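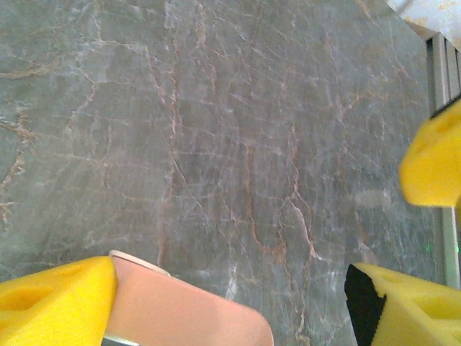 Gray marble with rust and tan veining, current state.

rfraser_birkville
Polished marble top, gray ground, orange-brown veins all over. I want to reseal before September. Are the rust veins going to take a penetrating sealer differently from the gray? One of them branches a lot and I don't want it to darken.

dai_stoneworks
Veins can be more porous than the ground. Water drop test on both, 4 minutes, wipe, compare. If neither darkens, leave it alone.

HLei
Disagree with leaving it alone. Iron-bearing veins can oxidize if moisture gets in. I would seal regardless. Solvent-based, thin coat, wipe off the excess before it hazes.

dai_stoneworks
On a dense polished face most of it sits on top and you spend the evening buffing residue. Test first.

rfraser_birkville
There is whitish clouding in the upper part of the photo. Residue or etching?

HLei
Could be either, could be reflection. Can't tell from one photo. Look at it from a low angle with a lamp. If the gloss is dull there, it's etched and sealer won't fix it.

trurard22
Also check the short white streak lower down. If a fingernail catches, it's a scratch. If not, probably calcite. Don't go at it with 200 grit like I did.

rfraser_birkville
Nail doesn't catch. Drop test tonight, both spots.

Hongjun (HLei)
Use distilled water.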